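The Kestdale currency crisis was a period of rapid price increases and bank closures in the Kestdale region. It began in August, after the regional government borrowed heavily from its own savings bank to cover unpaid wages, and lasted 8 months. At its peak, annual inflation reached 840 percent.
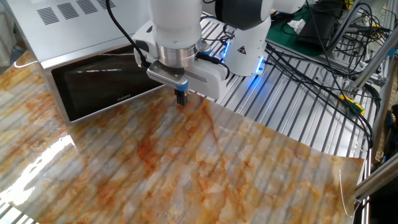
Before the crisis, the local economy depended on quarrying and on the sale of building stone. Export income fell when the Kaczorowski works closed its Sosance plant. Builders turned to cheaper imitations, and the remaining quarries cut their hours. A loaf of bread that had cost 8 crowns sold for 205 by the following spring.

Price controls were introduced under finance secretary Lauri Keskinen. Shops were required to post fixed prices for flour, oil and fuel. Many goods moved to informal markets in Jirkitz, where sellers accepted only foreign notes.

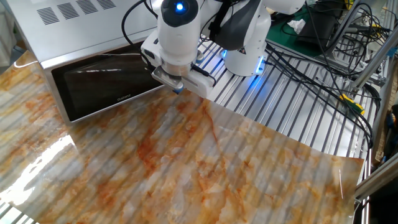
Robotic arm above a marble-patterned sheet

Withdrawals from savings accounts were limited to one per week, on Wednesday. The limit was lifted after the savings bank was merged with two private lenders. Keskinen resigned and was replaced by Barbara Duda, who ended the price controls and introduced a new currency.
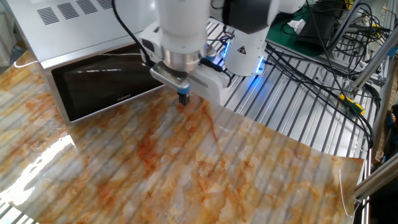
Gripper on a marble-patterned sheet

Economists disagree on the main cause. Konrad Kurek blamed the printing of money to pay public wages, while Svatopluk Sýkora gave more weight to the loss of stone exports.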